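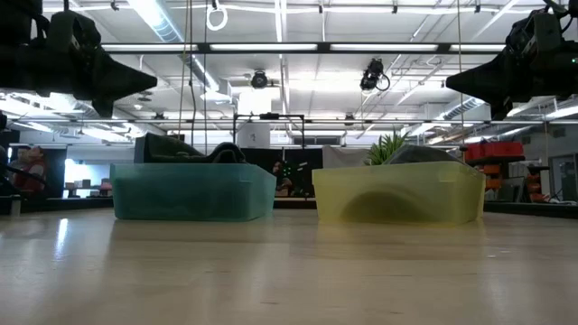 ## Gripper comparison, Kodimora cell

Report date: October 16, 2021
Prepared by: Tetteh Abubakari

Both arms now work over the same table, with a teal bin on the left and a yellow one on the right. The task is moving cloth between bins.

- Brellar fingers: 500 trials done. Most misses were double picks from a heaped bin.
- Baidoo fingers: 400 trials done, 37 misses. Pads wear faster -- we changed one set in July.
- Controller: the Istport unit stays. Its force limit is set to 70 percent on both arms.

Still open is glare from the tabletop, which upsets depth readings near the bins. We will test a matte cover next and ask for no extra money this period.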